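门式起重机与焊接工位检查表（带备注）
Gendska 钢结构车间，二号跨
填写人：Sylvain Rey
适用：每月一次，7月起用新版本

说明：中文不是我的母语，如果有的句子写得不自然，请直接告诉我，我会改。检查结果写“合格”“不合格”或“待复查”，请不要只打勾。

一、吊装设备

1.1 吊钩开口度与防脱钩装置
结果：合格
备注：防脱钩弹簧片回位正常。钩口没有看见裂纹。

1.2 钢丝绳断丝、压扁、锈蚀
结果：待复查
备注：靠近卷筒的一段有压扁的痕迹，还没有到报废标准，但是我不太放心。已经请 Delorme 的维修人员下次来的时候量直径。在量完以前，这台吊车的单次吊重不超过1,000公斤。限重牌已经挂在操作手柄上，请不要拿下来。

1.3 上限位开关
结果：合格
备注：空钩慢速试了两次，都能停。

1.4 吊带与卸扣
结果：不合格
备注：有3条吊带的标签看不清楚，按规定不能再用，已经剪断并且放进废料箱。剪断的时候有同事觉得可惜，说还很结实。吊带结实不结实，用眼睛看不出来，没有标签就不知道它的额定载荷。卸扣的销子全部能拧到底。

二、焊接工位

2.1 焊机接地线与地线夹
结果：合格
备注：4号工位的地线夹弹簧偏软，当天换了新的。请焊工把地线夹在工件上，不要夹在货架的立柱上，上个月我见过一次。

2.2 焊接电缆绝缘
结果：待复查
备注：2号工位的电缆外皮有一处磨破，现在用绝缘胶带包好，只是临时的办法。新电缆已经向 Skellard 订货，到货以后要整根更换，不接中间接头。

2.3 气瓶固定与间距
结果：合格
备注：氧气瓶和乙炔瓶分开放，链条都扣上了。空瓶区的牌子掉了一个角，不影响使用。

2.4 排烟罩
结果：不合格
备注：吸力明显比上次小。打开以后发现滤芯很脏，更换周期以前写的是12周，对焊镀锌件的工位来说太长。我建议改短，具体数字等班组长一起商量。滤芯换好以前，镀锌件请移到靠大门的工位焊。

三、切割与钻孔

3.1 带锯防护罩
结果：合格
备注：锯条张力正常。

3.2 磁力钻安全链
结果：不合格
备注：链条在，但是没有人用。这一条我写了好几次了。在立面上或者头顶位置钻孔的时候，停电以后磁座就没有吸力，只有链条能拉住机器。请班前会再讲一遍。
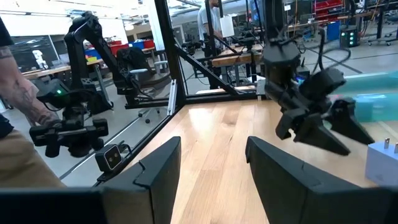

3.3 角磨机砂轮片
结果：待复查
备注：工具柜里有几片没有写有效期，我先单独放在一个盒子里，盒子上写了“勿用”。仓库如果能查到进货日期，请告诉我。

四、通道与堆放

4.1 安全通道
结果：合格
备注：黄线内没有放料。Mornenbridge 项目的长梁发货以后，地方宽了很多。下一批梁进来时，请还是按两层码放，中间垫木要上下对齐。

4.2 灭火器
结果：合格
备注：压力表指针在绿区。油漆间门口的一只被纸箱挡住，已经搬开。

五、需要跟进的事项

钢丝绳量直径：Delorme，结果请写在1.2的备注下面。
2号工位电缆：等 Skellard 到货，仓库收到以后通知我。
排烟罩滤芯：车间自己更换，换完请写日期和名字。
磁力钻安全链：班组长负责，下次检查我会到现场看钻孔作业。

原件放在车间办公室的蓝色文件夹里，复印件贴在更衣室门口。对结果有不同意见的，请写在复印件的空白处，不要改原件。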